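Birnik two-jaw gripper and Carkeo sorting software: bench review

Reviewed by Lambros Margaritis

Verdict: good hardware, partial answer. Worth a trial for boxed goods. Keep your staff on film and bags.

What we were asked

Witstead runs a small packing room and wanted to know whether the sorting of returned stock and wrapping could be handed to an arm. The chore is dull and easily stated. Take items from a steel bin, put cartons in one place, bags of product in another and waste film in a third. A new starter is useful at it before the first tea break. Si-eun Ma ran the tests with me in January, and Tamsin Nakamura went over the results before I wrote them up.

What you get

The Birnik gripper, a mounting plate, a wrist camera, a power supply and a cable which is too short for any bench I own. The Carkeo software is licensed separately and runs on an ordinary desktop computer. Setting up took us most of a morning, the bulk of it spent on calibration. The manual is clear on wiring and poor on everything else. In particular, the fault codes are listed in order of firmware release, so expect to search.

Test method

We did 380 picks from mixed bins, in batches, with the contents tipped in and left as they fell. A pick counted as good if one item, and only that item, reached the correct tray. Two items together counted as a failure even if both belonged there. Time limit per pick was 60 seconds, including retries. Si-eun also worked one batch by hand as a reference.

Results on cartons

Cartons are close to a solved problem. Printed cardboard gives the camera clear edges and the jaws two flat faces to close on. Failures were mostly cartons lying flush against the side of the bin, where there was no room for a finger. The software tries to nudge these away from the wall first. It is slow at this but it does usually get there, and I saw very little crushing at the default force.

Results on clear film

Poor. Anyone who has done the job will know why from one look at a typical bin: crumpled clear plastic with a blue box and a yellow package down among it, and strip lights overhead putting glare on every fold.
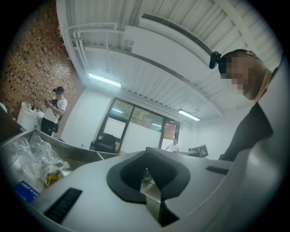
Where it falls down

Three separate problems, in the order they cost us time.

Depth. The wrist camera returns gaps and false heights on clear plastic. The software then aims at a surface that is not there, closes on air and tries again. Turning off one bank of lights helped a little. A matt liner in the bin did nothing measurable.

Tangling. Film comes up in a chain. The arm has no sense that the thing it is holding is attached to four other things, and it will carry the lot to the tray. A person gives it a shake without thinking. Carkeo has a shake routine in the settings, off by default - switch it on, but keep it away from anything light enough to fly.

Buried items. A carton under wrapping is treated as absent until enough of it shows. The bin is sometimes reported empty of cartons when it is not, and someone has to look.

Speed

By hand, Si-eun cleared her batch before the arm had finished its first quarter. The maker's reply is that the arm can run unattended. On cartons only, I accept that. On mixed bins we had to step in too often for anyone to leave the room.

Upkeep

The jaw pads wore evenly and come off with two screws. A spare pair is 5 pounds. Scraps of film work their way into the jaw slide and should be cleared daily with a dry brush. The gripper itself is 900 pounds, before the arm and the licence.

Compared with the Achterberg suction head

Noemi Ostrowski lent us the Achterberg unit from her own line for comparison. Suction is quicker on cartons and worse on loose film, which it folds into the cup and then drops. It is also noisy. If your bins hold nothing but boxes I would buy the Achterberg. For cartons mixed with soft bags the Birnik has the edge.

Who should buy it

Sites that can separate film from product before the bin is filled. That is a change to the work of the people upstream, and its cost should be in the sums. For home use, such as emptying a recycling box, I would not consider it at present.

Updated firmware is promised for the depth fault. We will rerun the film batches when it arrives.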